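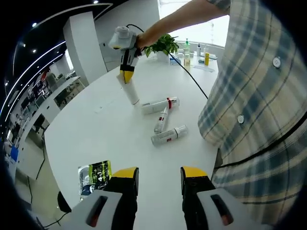 Sketura Visitor Guide, Section 3: Setting Up Your Self-Guided Walk
Updated November | By Adelmo Galli
Print this page | E-mail this page

Welcome to the Trolska shell garden! You're about to explore 400 paces of grottoes, towers and mosaic walls, all the work of one retired mason, and the audio guide makes it so much richer.

1. Open Sketura and choose "Outdoor sites," then "Trolska."
2. Download the tour while you still have a signal (the garden walls are thick!).
3. Type in site code 677 and tap Start.
4. Stand at the blue gate. The first story plays by itself.
5. At each numbered tile, tap the matching number. Skip around as much as you like!

Note: Stop 5, the Tower of Plates, has a bonus track with the builder singing. Don't miss it.

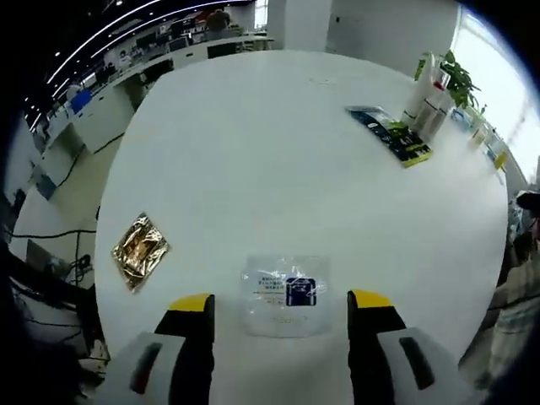 A translucent whitish packet on the white table.

Caution: The mosaic steps behind stop 3 are uneven, and shell edges are sharp. Please keep your hands off the walls, and hold on to small children on the stairs.

6. When you finish, tap "My notes" to save your favorite corners. You can add your own sketches too, and I love reading the ones people share.

If the sound cuts out, close the tour and open it again from the last tile you passed. Your place is saved.

We use cookies to remember your language. Accept | Settings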